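# The Last Ferry to Clesthorpe

The last boat left the mainland at a quarter past six in winter, and she missed it by the length of the pier. She could see the lights on the stern and a man coiling a rope under them. He raised one hand to her, which might have been an apology, and went inside.

It was December and the ticket office had closed. On the door was a timetable and below it a card for the Seltetti Guest House, 68 Harbor Road, rooms by the night. She had walked past that building every summer as a child and never been in it. Her mother used to say the curtains needed washing.

She called her brother from the bench.

"I missed it," she said.

"I told him you'd be here for supper."

"I know you did."

"He's got his good shirt on."

She said she would take the first boat. He said the first boat was at seven forty and the notary was coming at nine, so that was fine, nothing was lost. Then he said the dog had been sick again and he had to go.

The woman at the Seltetti wanted cash and gave her room 18, on the top floor. The curtains had been replaced with blinds. There was a bed, a chair and a radiator that knocked every few minutes. She put her bag on the chair and took out the envelope with the papers in it, and then put it back without opening it. She knew what they said. The house would be sold to the Myung family, who already owned the field behind it, and her father would move to the mainland, to the apartment building called Florineo, where there was an elevator and a nurse on weekdays. She had found the place herself. She had made the calls, paid the deposit and chosen the side that looked toward the water.

Her father had said yes to all of it. He was 74 and had been saying yes to things since the spring, when he fell in the boat shed and lay there until the mail came. Before that he had said no to nearly everything – a new roof, a phone with bigger buttons, a weekend at her place. She had wanted him to be easier. Now that he was, she didn't like it.

She ate a cheese sandwich from the gas station and lay down in her clothes. The wind got up after midnight. At five she gave up on sleep and went down the stairs in her socks to find something hot to drink.

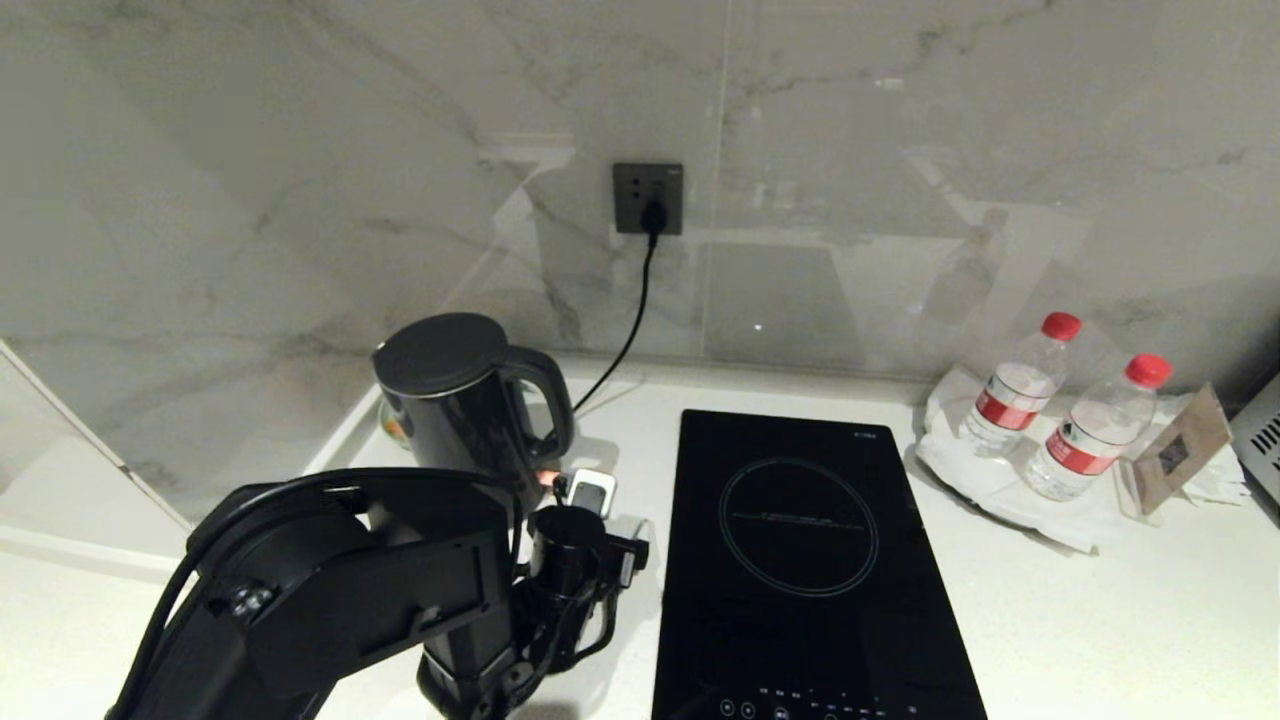 Was she the daughter from the white house, the owner wanted to know, coming in behind her with her coat over her nightgown, because if so she ought to hear that the seven forty wasn't running. They had called it off on the radio. There might be one at noon and there might not.

"The notary is at nine," she said.

"He goes over on the same boat as you," the owner said. "So he isn't at nine either."

She hadn't thought of that. She made two cups of tea and the owner drank hers standing at the window, looking out at the harbor, where there was nothing to see yet. After a while the owner said that her father had come over in October, on his own, with a cane.

"To the doctor?"

"To look at that apartment. He wouldn't let anyone walk him up. He had his lunch after and told me he could see his own chimney from the kitchen over there, if it was clear."

"He never told me he went."

"Well," the owner said, and rinsed her cup.

She went back upstairs when it was light and called the house. He answered himself, on the second ring, which he hadn't done in months.

"There's no boat," her father said.

"I know. I'll come at noon if it goes."

"Don't hurry on my account. I've taken the shirt off." He coughed away from the phone. "Is it blowing there?"

She raised the blind. The flags on the pier were standing straight out, and past them she could make out the island, low and gray, with one thread of smoke going flat to the east.

"It's blowing," she said. "You've got the stove lit."

He was quiet for a second. Then he asked her which window she was at, and she told him, and heard him put the phone down on the table and go to look.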